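Home | Opinion | Food | Gardens

Bring back the corner greengrocer

May 3, 2021

I love a proper greengrocer! Stestham had 2 when I moved here and now it has none, so we all drive out to the big shop for a bag of four identical apples. What a waste of a good walk. A small shop can sell you one apple, a sharp one for the crumble or a sweet one for your pocket, and by August the plums are in and the whole street smells of them.

The old Bitar shop is still empty, 200 steps from the school gate. I'd put crates outside it tomorrow – fruit you can pick up, turn over and choose for yourself.
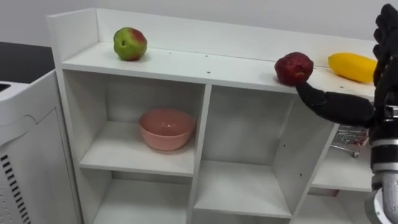
A mostly green apple and a deep red one. Mix your colours!

Give somebody a fair rent and a year to get going. I'll be first in the queue, bag in hand.

12 comments | 31 shares

Contact us | © Stestham Opinion | Back to top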